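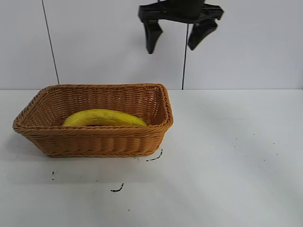 Client wants us to put our freelancers' names in the agency's AI tool, is it normal?

Posted in: Agencies and Clients

Hello all. I run the account side in a small advertising agency called Hirkon. We have one big client, Trirnier, who sells garden furniture, and two smaller ones. In February we started to use a planning tool with AI inside. It reads old briefs, media plans and time sheets, and then it suggests who should work on which job and how many hours it will need.

Now Trirnier has heard of it and asks for a login. They wish to see which people are suggested for their campaigns, the freelancers also, and the hours the tool has estimated. Their marketing department says that it is about transparency and that their other agency, Mbeki, gives it already. I could not confirm this.

My worry is in two parts. First, the freelancers have never agreed that a client can see their names and day rates. Second, the estimates are often wrong. For the last banner campaign the tool said 3 days for the copy and it took us more than a week, with all the corrections. If the client sees 3 days, they will want to pay 3 days.

Our contract is from before the tool and says only that we give "reasonable reports on the progress of work". Has somebody been in the same situation? I do not want to lose them, they are more than half of our income.

hirkon_accounts

Reply from slowmedia

I worked eleven years on the agency side before I changed to the client side, so I have seen this discussion from both chairs.

I would separate the two things, people and hours, because they need different answers.

About the people: do not give names and rates before you have asked the freelancers in writing. Day rates are a matter between you and them, and if the client can see them, the client can also calculate your margin. In many countries there are also data protection rules to respect, so a short talk with somebody who knows the law is money well spent. What you can offer is roles. "Senior copywriter, two days" tells the client what they need for their planning.

About the hours: an estimate from the tool is an internal working paper, the same as the notes you make before a meeting. You would not send those either. I would propose to Trirnier a monthly report, made by you, with planned hours, used hours and one line of explanation where the difference is big. When I was at Londlow we did it like this with a retail client who had asked for full access to our system. They complained in the first month, and after this they hardly opened the report.

Please do not argue with what Mbeki does or does not. You cannot check it, and it puts the client in the position of defending another supplier.

One more point. Look in the licence of the tool. Many of these licences allow only your own employees to have a login, and then the question of access is already answered for you, in a polite way.

Reply from printdays

Just say no. Clients always want to look in the kitchen. We gave a login to one of ours and they wrote to us at eleven in the evening to ask why the art director had an empty afternoon. He was at the dentist. The invoice after that was 2851 and they disputed all of it line by line.

Also I don't trust these tools, a good traffic manager with a spreadsheet does the same.

Reply from kleine_agentur

I agree mostly with slowmedia but I would add that your contract is the real problem here. "Reasonable reports" can mean everything. When you send the proposal for the monthly report, attach a small amendment which says what the report contains, on which day of the month it comes, and that internal planning data stays with the agency. Ask them to sign it together with the next job, when everybody is in a good mood.

For the wrong estimates: does your tool learn from the final hours? In ours you must close each job by hand and type the real hours, otherwise it continues to calculate from the old plans. We had forgotten this for half a year and all the copy jobs were too short, the corrections were simply missing. Perhaps it is the same with your banner campaign.

Comment from hirkon_accounts

Thank you for the replies. I looked in the licence and it says "employees of the licensee" only, so I will write this to Trirnier and offer the monthly report with roles. And yes, we have never closed the jobs by hand. I will ask our producer to do it for the old campaigns first.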